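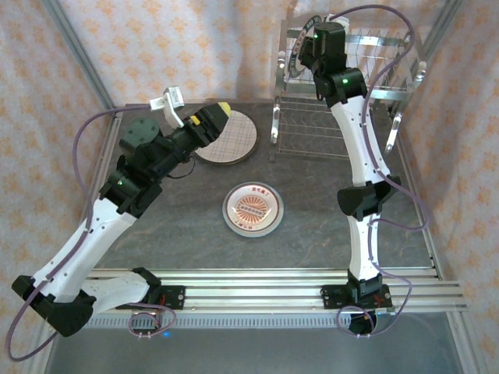
Cellule Ambaye, poste vaisselle : bras gauche vers la planche ronde, bras droit devant l'égouttoir.

Ticket 199 : le bras droit se fige devant l'égouttoir
Ouvert par : Dagim Fikre
Assigné à : Irfan Mirani
Priorité : haute (baissée à moyenne par Irfan, remontée par Dagim)

Dagim Fikre, 9 h 12
Pendant la tâche de rangement, le bras droit s'arrête en haut de sa course, pince devant l'égouttoir, et n'en bouge plus. Aucun message d'erreur. Kido affiche « tâche en cours » avec une sérénité que je lui envie. Le bras gauche continue sa vie. J'ai attendu 40 minutes, par conscience professionnelle et parce que la machine à café était occupée.

Irfan Mirani, 10 h 05
As-tu redémarré ?

Dagim Fikre, 10 h 07
Oui. Même posture, même silence. Les LED vertes sont allumées sur les articulations, donc selon la doc tout va bien.

Irfan Mirani, 11 h 30
Vu les journaux. Le contrôleur du bras droit perd la liaison avec le poignet, retente 400 fois, puis abandonne sans prévenir personne. Regarde le câble violet : il fait de grandes boucles à droite de la table et redescend vers la base. Je parie sur le connecteur côté poignet. Coupe la puissance avant d'y mettre les doigts, s'il te plaît. Le ticket précédent sur ce sujet était plus long à remplir.
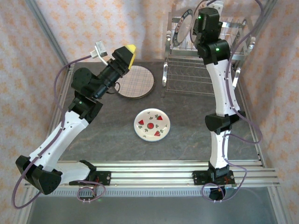
Dagim Fikre, 14 h 20
Puissance coupée, connecteur débranché, rebranché, verrouillé. Ça a tenu 2 cycles. Au troisième, arrêt au même endroit, à croire qu'il y a là-haut quelque chose à voir. En bougeant le câble à la main près du coude, hors tension, je retrouve la coupure au testeur.

Nomvula Motaung, 14 h 41
Câble fatigué, donc. Drostport en a en stock, référence du bras droit uniquement. Ne prenez pas celui du gauche « pour tester », on a déjà eu deux bras en panne grâce à cette méthode.

Irfan Mirani, 15 h 10
Commande passée. En attendant, cellule consignée, et j'ouvre un ticket séparé chez Hukolstead pour l'abandon silencieux : une perte de liaison doit déclencher un arrêt des deux bras et une alarme.

Statut : en attente de pièce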